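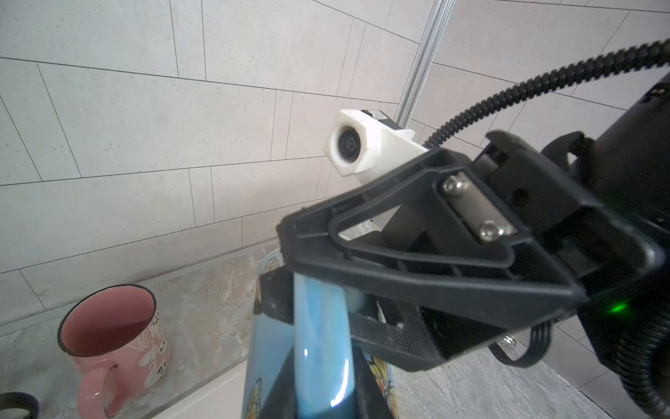 Wrist cam, November. Blue one with the butterflies in the grip, ghost mug waiting its turn.

Kitchen end of the workshop today, and the arm's still bolted where it was last time (good!). I've gone through the pads again. The rubbery one I'm happy with. The mesh one I keep changing my mind about – it gives nicely on glossy stuff but I don't trust it on anything with a taper, so I've asked Ragnvald Engebretsen for an offcut of whatever he used on Wutus.

Grip force is set to 60 in the Tekard config. Please don't put it back up to the default, I only just found out who kept doing that and it was me, from the old laptop.

Fixed camera: white housing reprinted with thicker walls and back up on the extrusion post. I've left the little bracket a touch proud so you can get a hex key in. Calibration came out 3 mm off in height, so I redid it, and then it came out 3 mm off the other way, and then I had lunch.

Cable loop under the gripper still bothers me. It hangs lower than I'd like over the worktop and I can see it hooking a mug handle one of these days. Tried a clip from the Baptista box, too stiff. Velcro next?

Log is at 1,276 lines and most of that is the wrist joint moaning about its temperature limit, which I've now raised by 13 degrees in the settings file. Old value is commented out just above it.

To do: pad offcut, velcro, handle-first approach for the mug, and ring Himov about the spare screws.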